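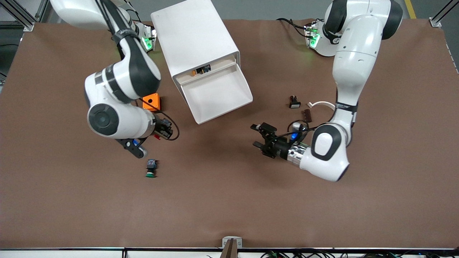 **Small parts, one table (May 10, 2020)**

I finally spent a morning on the push-button boxes, and I had way more fun than I should have! If you're new to the Dernmont newsletter, these are the little control stations we put together for the Metell panels -- one button, one housing, done. We have 17 left to build before the next batch goes out.

My big discovery is the drawer. I used to dump everything out on the tabletop and then spend half my time chasing terminal screws (two of them are still somewhere under the Pola bench, I'm sure of it). Now the small stuff lives in the white cabinet and I pull the drawer open only when I need something. The brown top stays clear, and a bright orange housing is pretty hard to lose on it.

I also like to lay the button down on its side before I start, so I can get a good look at the contact block and the terminals. It takes three seconds and it has saved me from putting in the wrong one twice. 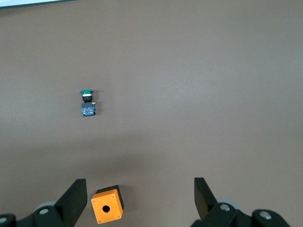 **Does the green button go in from the front of the box?**

The head goes in through the round hole from the front, and the contact block clips on from behind. Take the block off first -- it won't fit through the hole.

Next time I want to get into labels, and the old Ragnarsson boxes I've had sitting on the shelf since November.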